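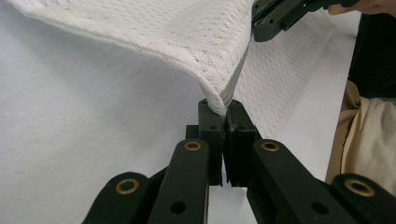

Home | Clubs | Opinion | Events | Contact

Posted in: Student Projects / Opinion

Every May our school robotics club gets the same question from parents at the open evening. When does it fight something? Fair enough. Fighting robots sell tickets. But I've coached at Prusden for a while now and I think we've been rewarding the wrong stuff, and the best work I've seen from teenagers lately is two black grippers holding a bit of white openwork cloth between them, one folded corner bunched tight in the pads. No sparks. No arena. A kid concentrating very hard on fabric.

Cloth is mean. A block stays a block. Pick up cloth in the wrong place and you've got a whole new shape to deal with, and the plan you had is garbage. Students find this out fast. Some of them hate it, which I get.

Compare that with the Brurneck Challenge, where our team spent 3000 dollars over two seasons on a machine that pushes foam cubes up a ramp. It was a nice machine. It pushed cubes. Ask the students what they learned and they'll tell you about motors, a little about batteries, and a lot about the rule book, all 688 lines of it. I read it too. Never again.

The cloth project (they call it Vida, don't ask me) cost a fraction of that. And the arguments are better. Where do you grab? How hard? Do you pull first or let it hang? Real questions, and I don't have the answers in the back of a binder.

I'd go further. Make them do zippers. A slider is tiny, the tips have to close on it and on nothing else, and the tape wants to wander off with the mesh. Ask a group of 19 students to write down how they zip a jacket, step by step, and you'll get a page of nonsense from most of them. They've done it since kindergarden and never once looked at their own hands.
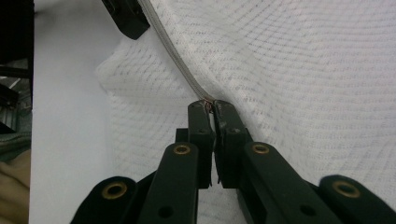 What the judges should do

Score patience. I mean it. Give points for the notebook, for the attempt that went bad and got written up properly. Right now Drurnero hands out 100 points and almost all of it is speed. So the kids build for speed. Of course they do.

Keep the ramp event if you must, the little ones love it. But put a table next to it with a piece of mesh and a zipper and see who wanders over and stays past 4 pm. Those are the ones I want to teach.

And parents, come look. It's slow. Bring a coffee.

Comments (3)

rampdad: My son did the cubes and loved it. Dont take it away please. Speed is a skill too.

mesh_mom: Tried the "write down how you zip a jacket" thing at dinner. We got to step two and had a fight.

oldcoach: Agree on the notebooks. Who reads them all though? That's my question.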